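Equipment Review: Serkurham Dual-Arm Bench Package with Simulation Module

Prepared by Bienvenido Manalastas, Technical Reviewer, Lolard Institute of Trades and Applied Technology, Pondedton Campus

Purpose of the review

The Institute was asked by its electrical and appliance servicing programs to advise on whether the Serkurham dual-arm bench package is suitable for parts handling in teaching workshops. The programs had a particular task in mind. At the close of each practical session, loose consumables are tipped into trays and must be sorted by type and returned to bins. Apprentices dislike the work, stores staff have little time for it, and mixed bins lead to wasted material and, on occasion, to the wrong connector being fitted.

This review considers the package as supplied, including the Mangubat simulation module licensed with it. It does not consider the mobile base, which is sold separately and was not requested by either program.

What is supplied

The package comprises two arms, two-finger grippers, a controller cabinet, a bench mounting kit and a single-seat licence for the simulation module. Documentation is thorough and has evidently been edited by someone who has installed the equipment. The mounting instructions were followed without recourse to the supplier, a courtesy that reviewers of workshop equipment are seldom able to record.

The spare gripper fingers are packed in an unlabelled bag together with the mounting hardware. The supplier has been asked to correct this.

Simulation module

All tasks were first prepared in simulation and then transferred to the bench. The module allows a tray, a bin and a quantity of small parts to be arranged as the operator wishes, and a trial to be repeated from the same starting position. Instructors with no background in programming were able to set up a basic sorting exercise within a morning.

Lighting and shadow are rendered acceptably. Contact between the gripper and very small parts is less convincing. Parts which behaved predictably on screen were prone to roll or tip on the bench, and any program considering a purchase should regard simulated results as an upper limit on performance.

Bench performance

The principal trial used wire connectors of mixed colours, placed in a shallow tray and transferred to a bin. The reviewer recorded 1000 attempted picks over the evaluation period. Parts standing upright and well apart from their neighbours were handled reliably. Parts lying on their side were handled less well, and parts touching one another or resting against the rim of the tray accounted for most of the failures. In such cases the gripper commonly pushed the part along the tray, and on several occasions it closed on nothing and proceeded to the bin regardless. The controller has no default check that a part is being held. One can be configured, but it should be enabled at the factory.

Speed is modest. A second-year apprentice cleared an identical tray in a fraction of the time while conversing with a colleague. It may fairly be said in the machine's favour that it was still working at the same pace at the end of the afternoon.

Colour recognition was sound under workshop lighting. Red and orange connectors were occasionally confused near the window late in the day, and the fault was cured by drawing the blind.

Household tasks

The appliance servicing program also asked whether the package could demonstrate domestic chores. Folding tea towels was attempted and abandoned. Placing cutlery in a drawer tray succeeded when the pieces were laid out singly, an arrangement that leaves a person with most of the chore already done. The reviewer would not encourage any household to wait for equipment of this class before buying a better cutlery drainer.

Cost and support

The supplier quoted an annual support fee of $1045 after the first year, with telephone assistance during business hours. Calls were answered promptly and by staff who knew the product. Replacement fingers are sold only in packs of 16, an excessive quantity for a teaching workshop.

Assessment

The package is well made, clearly documented and of real value in teaching apprentices how automated handling is planned and tested. As a means of relieving staff of sorting work it cannot yet be recommended. The trays still require a person to spread the parts, to watch for missed picks and to check the bin before it is returned to the shelf.

Programs seeking a training aid may proceed with an application for purchase. Programs seeking a labour saving are advised to defer until the supplier provides grip confirmation as standard and demonstrates dependable handling of parts in contact with one another. The evaluation unit remains available at the Pondedton Campus until December, and bookings should be made through the workshop office. 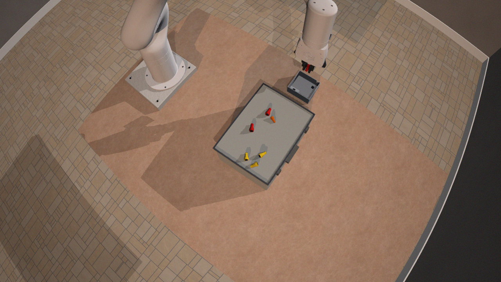 Figure 1. Sorting task in simulation: red, orange and yellow wire connectors in the tray, with the receiving bin beneath one gripper.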